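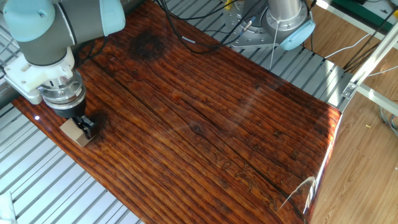 A robot arm pressing a small block close to a shiny wooden board.

Can a Robot Do My Chores Yet?
By Sneha Sachdeva, for the Oltmont Library Young Readers' Page

Every few weeks a letter arrives at the library desk asking me some version of the same question. Last March it came from a reader named Madhu, who is in third grade and who had been told to clear the table, wipe the table, and put the chairs back, all before dessert. Madhu wanted to know when a robot would be coming to do it. I have wanted to know that myself since I was in third grade, and that was quite a while ago, so let's look into it together.

The short answer is "a little bit, sometimes, if you set everything up nicely first." The long answer is much more fun, so settle in.

Machines that already help

You probably live with a few chore machines right now. A washing machine is one. So is a dishwasher. We don't usually call them robots (they don't look like much, do they?), but they do a job that used to take people a whole morning of scrubbing. The trick is that the job comes to the machine. You carry the plates over, you put them in the racks, you close the door, and then the water and soap do their work in a closed box where nothing surprising can happen.

Now think about all the parts of that chore the dishwasher can't do. It can't find the cup you left under the couch. It can't scrape off the peas. It can't tell your good bowl from the dog's bowl, and it certainly can't put anything away in the cupboard when it's done! Those parts are still yours, I'm sorry to say.

To do those parts, a machine needs something like an arm and something like a hand. The hand on a robot arm is often called a gripper, and plenty of grippers have just two fingers that squeeze together. Try it at home: hold your thumb and one finger out like a crab's claw and tuck the rest away. Now pick up an eraser. Easy! Now try a sock. Now try buttoning your coat. You'll find out pretty quickly which chores are kind to a crab claw and which ones are not.

Why a small block is a good place to start

People who teach robots often begin with a block, the way your teacher began with the letter A and left "rhinoceros" for later. A block has flat sides. It doesn't squish or roll away or spill. If a robot squeezes it a bit too hard, the block doesn't mind one bit.
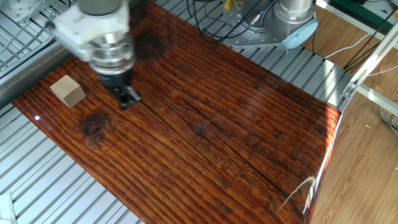 Even so, there is a lot to get right. The arm has to come down in the proper spot, with its fingers on both sides of the block, and it has to stop before it bumps whatever is underneath. You do all of this without thinking. When you reach for a crayon, your eyes and your fingertips are chattering to each other the entire time, and if you miss by a little, you fix it before you even notice you missed. A robot has to be given a way to notice, and then a way to fix it, and somebody has to work out both.

Shiny things make it harder. Have you ever looked at a polished table and seen the ceiling light in it, bright as can be? You know there isn't a lamp lying on the table. A robot that uses a camera only gets the colors and the brightness, and it may have trouble telling a bright reflection from a real white thing, or a dark stain from a hole. Grown-ups walk into glass doors now and then, so we shouldn't be too proud about this.

How does a robot learn a chore?

There are a few ways, and I'll tell you about two.

The first way is to write out every move, like a very fussy recipe: go forward this far, go down this far, close the fingers, go up. That works beautifully in a factory, where the same part shows up in the same place all day long. My cousin Shakuntala works at a shop in Majali that makes cabinet doors, and she told me their sanding machine did 802 doors one winter. It's a wonderful machine. But put a door in crooked, she says, and it will happily sand it crooked.

The second way is to show the robot. A person guides the arm through the job, again and again, and the computer keeps a record of each try. Then it looks for what all the tries have in common. You might show it 40 times and find that it still gets muddled. You might need 300. (If you have ever taught a little brother to tie his shoes, you may feel that 300 sounds about right.) And once it has learned to pick up a block on one table, it may need more lessons for a different table, or a different block, or the same block in the evening when the light has changed.
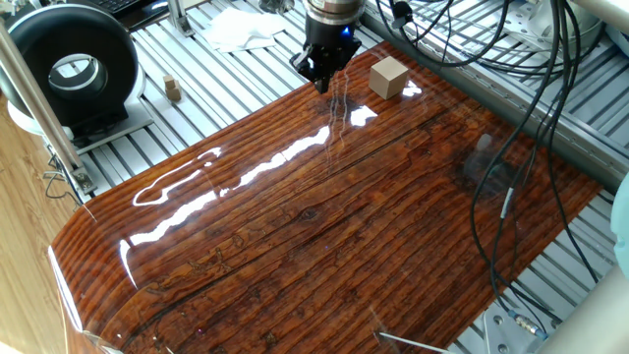 Wiping and polishing are another step up. Think about rubbing a spot of dried jam off the kitchen table. You press down, and you feel how sticky it is, and you press harder, and then you ease off when it comes loose. You move along to the next spot, and you look at the whole table before you decide you're done (or you're supposed to, anyway). A robot needs to know how hard it is pushing, so some arms have sensors that can measure that. Too soft and the jam stays put. Too hard and you've got a scratch in Grandma's table and some explaining to do.

So what about Madhu's chairs?

Chairs are heavy and they have legs that catch on things. There may be a cat. A robot for the house would have to roll or walk safely around people, and people are the most surprising things in any room. Engineers are working on it, and some of them are very good at it, but I wouldn't stop learning to push in your own chair just yet.

Try this at home

Ask a friend to be the robot. The friend wears a blindfold and keeps to the two-finger crab claw. Put one block on the table, and tell your robot how to pick it up and set it on a napkin, using only words like "left," "down," and "close." Write down how many words it took. Sabina in our after-school group needed 238 the first time, and she was laughing for most of them. Then swap places, and send me your number at the library desk.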